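Wolier Green: your questions answered

Wolier Green is the small park between Scanlon Road and the old Vostow dairy. It is looked after by the Friends of Wolier Green together with the parish. These are the things people ask us most. Last updated Feb 15, 2025. 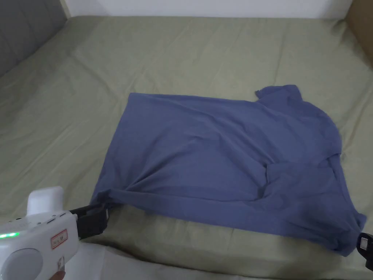

VISITING

When is the park open?
The gates on Scanlon Road are never locked. The walled garden opens at nine and closes at dusk.

Can I bring my dog?
Yes, on a lead near the pond and off the lead on the top field. Dogs are not allowed in the walled garden or the play area.

Is there parking?
There are two disabled bays by the Scanlon Road gate. Everyone else should use the Vostow car park, which is free after 6 pm. The 67 bus stops outside.

Are the paths suitable for wheelchairs?
The lower loop is level and surfaced. The path up to the top field is steep and gets muddy in winter.
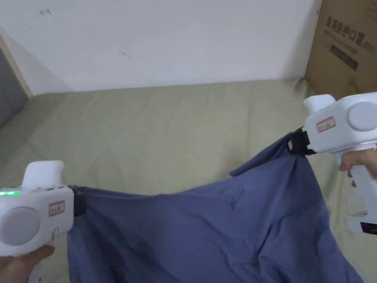 EVENTS AND BOOKINGS

When is the summer picnic?
It is held in June, on the top field. Bring your own food and something to sit on. If the ground is waterlogged we move to the Wurnar Hall.

Can I hire the bandstand?
Yes. It costs £88 for a half day. Write to Kendra Vachon at the Wurnar Hall with the date you want and the number of people you expect. Amplified music has to stop at 8 pm.

Do I need permission for a children's party?
Not for a small group on the grass. Bouncy castles and barbecues are not allowed.

THE PLAY AREA

Why is part of it fenced off?
The climbing frame failed its inspection and has been taken down. The swings and the sandpit are still in use.

When will it be replaced?
We have raised £1,535 so far, and the parish has agreed to match whatever we collect by the end of June.

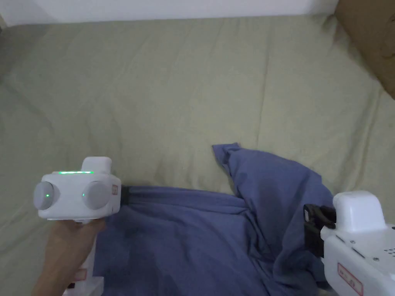
The order can only go in once both sums are in the bank, so please don't expect building work before the autumn. Botond Halász has the drawings and will show them to anyone who asks at a Friends meeting.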